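Fikita 4 budget forecasting package: review for small local governments

Reviewed by Gemma Costa
December 22, 2019

Fikita 4 is a desktop program for revenue estimates and midyear budget changes. I tested it on the general fund of Mustley, a town with 219 line items and a fiscal year that starts in January. The license costs $284 per year and covers five users.

Setup

Import accepts plain spreadsheet files. Account codes have to be text – numeric codes lose their leading zeros and then fail to match the chart of accounts. The manual covers this in an appendix. Once the codes were fixed, the full ledger loaded without errors.

Revenue estimates

Each tax source gets its own growth rate and its own collection schedule. Property tax is handled well, with separate entries for current and late payments. Sales tax is weaker. The program spreads refunds evenly over the year, and the only way around it is to enter them by hand as negative receipts. 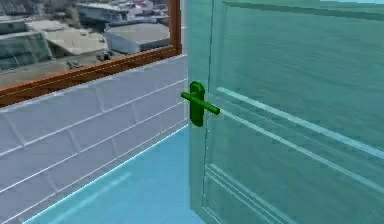

Midyear changes

When an estimate drops, the program works out the gap against adopted spending and lists the accounts that can legally be cut. Debt service and restricted grants are locked by default. Cuts can be applied as a flat percentage or by department. The older Skokitz package offers only the flat percentage.

Every change is logged with a user name and a reason code. The log can be exported but not sorted, so finding one transfer means scrolling.

Reports

The fund balance summary is clear and prints on one page. The comparison table drops its column headings after the first page.

Rating: 4 out of 5. Recommended for towns that revise their budgets more than once a year.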